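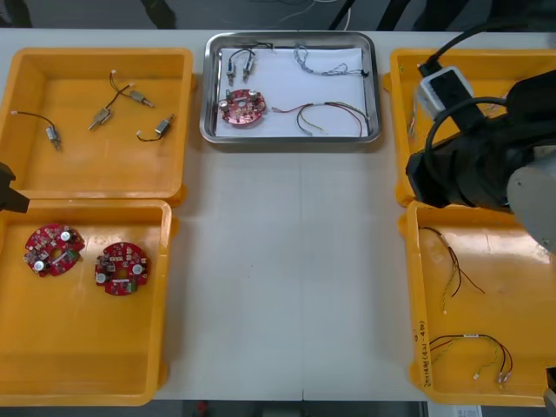 A reader from Drulden wrote to me that she always cleans the whole sewing machine in one evening, and then she has screws left over and no idea where they belong. She asked if there is a slower way. There is, and I use it on my old Walex, which I bought second-hand in 2006.

Before you start

Choose an evening when you don't need the machine the next morning. I do mine on a Wednesday after supper. Unplug the cord from the wall, not only from the pedal. Take out the needle, the presser foot and the thread.

You will need a small brush, a soft cotton cloth, a short screwdriver and real sewing machine oil. Kitchen oil becomes sticky after some weeks and then the repair is expensive. A bottle of 92 millilitres lasts me for years.

Taking it apart

1. Remove the needle plate. On most machines it has two screws. Put them in one dish and write "plate" on a piece of tape.

2. Lift out the bobbin case. Look how it sits before you pull - on the Oshima models there is a little notch which must face the front.

3. Take off the side cover if your manual allows it. These screws are often longer, so they get their own dish. Please don't mix them with the first ones, even if they look the same colour.

4. Brush out the lint. Always brush toward yourself. Don't blow into the machine, your breath is moist and pushes the dust deeper.

Oiling

Put one drop at each point marked in the manual. My machine has many, yours maybe only a few. Turn the handwheel slowly by hand and wipe what comes out. Some newer machines must not be oiled at all, so read the manual first.

Putting it back

Go in the opposite order. Tighten every screw with the fingers first, then a quarter turn with the screwdriver. Sew on a scrap of light grey flannel until no oil spots appear on the cloth.

How often? I clean after every 4 large bobbins of fleece, or every 500 metres of ordinary thread. The shop in Druvby sells the felt washers separately, if yours are worn flat. They close at noon in May.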